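Zason Twin-Arm Kit: four months in, and what I'd budget differently

Posted Tuesday, February 26, 2019

I promised a few of you a proper write-up of the Zason arms once the invoices stopped coming in, so let's start with money. The pair cost us 3316 with the basic grippers, which I thought was a steal after the Hirodel quote (I won't print that number, it still hurts). What I had not planned for was everything around them. Cables, mounts, spare finger pads, a second power supply after the first one started buzzing in November... that pile came to 785, and I'd only set aside 600 for it. Clémence Langlois, who signs off on our spending, was very nice about it. Once.

We bought them for table clearing. Wrappers, bottles, bits of cardboard, all the stuff people leave behind after lunch, picked up and dropped in a lined bin. Sounds easy! It's a great way to find out what a gripper is worth, though, and it's the job I'd ask any seller to demo before you pay. 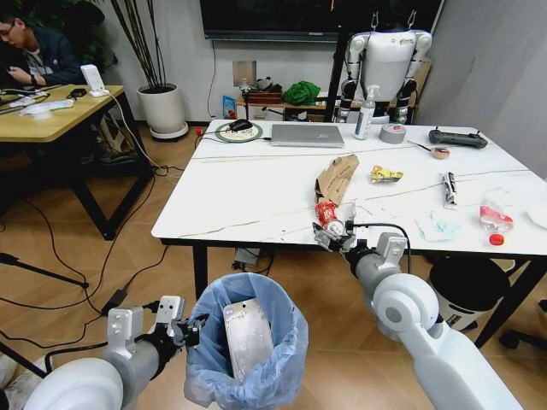 Bottles are the best part of this kit for me. Crushed ones too, as long as the approach is slow. Flat stuff is where I start grumbling: a tissue lying on a smooth table can take several tries, and the stock finger pads wear smooth pretty fast. I've ordered the softer ones from Plosetti and would just add them to the first order if I were doing it again.

Setup took me some 16 hours, spread over a week of evenings. The manual is fine up to the wiring chapter and then it sort of gives up. Support did answer my emails, usually by the next morning, and Mechthild Haslinger on their end talked me through the calibration without making me feel dumb.

Things I'd put in the budget from day one: longer cables than you think, a cable sleeve for each wrist, a heavier table (ours wobbled until I bolted it down), and bin liners, lots of them. Skip the extended warranty unless they'll cover the grippers, which ours didn't.

Would I buy it again? Yes, at this price. If you've got more to spend, the Vieira is quieter and I liked its grippers better at the demo day, but the wait was too long for us. Four stars, and I'll update when the new pads get here.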